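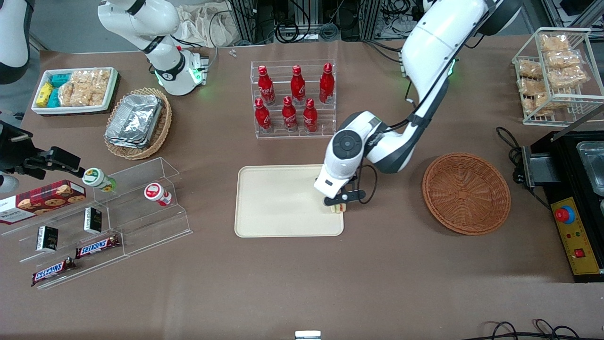 Home Guides Spares Recipes Contact

Gekard Food Dryer – Set-up Guide
Section 2: Getting ready for your first batch
Last updated July 22, 2021

Welcome to the fun part! Once the dryer has a proper home and you've given it one empty run, you can fill it with apples, tomatoes, herbs, or whatever the garden is throwing at you this week. Set aside an evening for this section, and have a damp cloth and a tea towel handy.

Choosing a spot

1. Stand the dryer on a flat, hard worktop. Leave a hand's width of clear space on every side and a good deal more at the back, where the warm air comes out.

2. Plug it straight into a wall socket. The heater draws 1000 watts, so please don't share an extension lead with the kettle or the toaster.

3. Check that the lead isn't trapped under the feet and doesn't hang where a child could pull it.

CAUTION: Do not put the dryer on a cloth, a rug or a cork mat. The lower vents take in air from underneath and must stay clear.

Note: The fan makes a steady hum. If your kitchen opens onto the room where you watch television, a utility room may suit you better. The porch is fine too as long as it's dry, though drying will be slower there in December.

Washing and fitting the trays

4. Lift out the trays and peel off the clear film. It clings tightly at the corners – a fingernail works better than a knife.

5. Wash the trays and the door in warm soapy water, then rinse and dry them. The trays can go on the top rack of a dishwasher. The door can't.

6. Wipe the inside of the cabinet with the damp cloth. Never pour water into it.

7. Slide the trays back in with the raised lip facing you. Each one should run smoothly and stop with a small click. If it tips when you pull it halfway out, it has missed the runner on one side.

8. Hang the door on its two pegs and press the lower edge until the magnet takes hold.

The empty run

9. With nothing on the trays, turn the left dial to 60 °C and the right dial to 2 hours. Press Start. The amber lamp stays on while the cabinet heats and goes out when it gets there. It will come on again from time to time, so don't worry when it does.

10. Open a window. The first run gives off a slightly dusty smell as the heater burns away a coating left from the factory. You should notice very little of it on the next run.

11. When the timer sounds, leave the door closed until the fan stops by itself, then wipe the trays once more.

CAUTION: The metal strip above the door gets hot. Use the handle, and keep your knuckles low.

Your first batch: apple rings

We always suggest apples first. They're cheap and forgiving, and the smell is wonderful!

12. Core the apples and slice them as evenly as you can. Thick slices are lovely and chewy, thin ones turn crisp, but a mixture of both on one tray will drive you mad.

13. Dip the slices in water with a good squeeze of lemon and pat them dry with the tea towel.

14. Lay them in a single layer, close together but not overlapping.

15. Set the dials to 60 °C and 8 hours. Swap the top and bottom trays halfway through.

16. Let a slice cool, then tear it. If no moisture beads along the tear, the batch is ready. If it still feels damp, give it another hour and try again.

Note: Fruit picked after heavy rain can take much longer than the chart suggests. Write your times on the blank page at the back of the guide – by your third or fourth batch you'll trust your own notes more than ours.

Storing

17. Cool everything fully before you put it in jars. Fill them loosely, close the lids and shake them once a day for a week. If you see misting on the glass, return the fruit to the dryer.

The Cenier storage jars with the wide neck fit the rings nicely, and any clean jar with a tight lid will do the job.

For herbs, meat and fruit leather, go to Section 3.

Previous Next Contents Print

Comments

plumglut
My trays don't click, they sort of thud. Is that right? They seem firm enough.

Allotment 60
Mine thud as well and it's been fine all summer. Try pears, they're even better than the apples!

hobnob_h
Could the chart say something about rhubarb please? I guessed and ended up with string.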